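Home About Meetings Range Calendar Legislation Contact

Warkari Sportsmen's League
Legislative Affairs Working Group
Minutes of the regular meeting, Mar 14, 2024

Chair: Flora Cowie. Quorum present. The minutes of the previous meeting were approved with one correction: under item 3, "transferor" should read "transferee."

1. State bill on private transfers

The chair reviewed the bill as reported out of the judiciary subcommittee. The current text requires private sales of handguns and long guns to go through a licensed dealer. Transfers between parents and children are exempt. Transfers between siblings are not, although the version filed last October did exempt them.

Discussion centered on the definition of "temporary transfer." As written, the exemption covers a loan made at an established range while the owner is present. It does not cover a loan made for a hunt on private land, even if the owner is in the same party. Members agreed that this is the main defect in the bill from the League's standpoint.

Motion: that the League take a position of "oppose unless amended," with the amendment request limited to the sibling exemption and the hunting loan. Carried, 5 to 2. The two members opposed asked that the minutes show they favored outright opposition.

2. Dealer fees

The bill sets no cap on what a dealer may charge to process a private sale. The Prustia chapter asked that the League request one. The chair noted that the two dealers nearest Prustia have said informally that they would stop handling private transfers under a cap. No motion was made. The item stays open pending written comment from dealers.
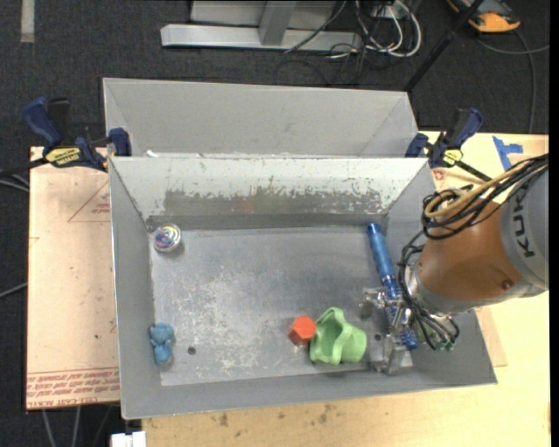 Giannakopoulos Sporting Arms has offered to provide its transfer log procedure, with customer data removed, so that members can see how much staff time a transfer takes. The offer was accepted. The procedure will be sent to members before the next meeting and is not to be posted on the website.

3. Storage ordinance, Flutau

The Flutau town council has a draft ordinance requiring a locked container or trigger lock for any firearm not carried by or under the control of the owner. The maximum civil penalty in the draft is $3,000 per violation. Points raised:

– The draft does not say whether each unsecured firearm is a separate violation.
– "Under the control of" is not defined. Members suggested borrowing the wording used in the state hunting code.
– The draft may conflict with the state preemption statute. Counsel's opinion has been requested and has not been received.

Motion: to send a letter to the council asking for clarification on the first two points and reserving comment on preemption. Carried without objection. The chair will draft the letter.

4. Hearing testimony

Speakers at the state hearing are limited to 4 minutes each. Written testimony has no length limit but must be filed in advance. Members who plan to speak should stay on the amendment request adopted under item 1 – the League's position does not extend to magazine limits or permit fees, and speakers who raise those subjects should state that they do so as individuals.

5. Other business

The member survey was deferred. The chair reported that the legislative tracking page is out of date and still lists two bills that were withdrawn. Corrections will be made once the subcommittee report is published.

Meeting adjourned.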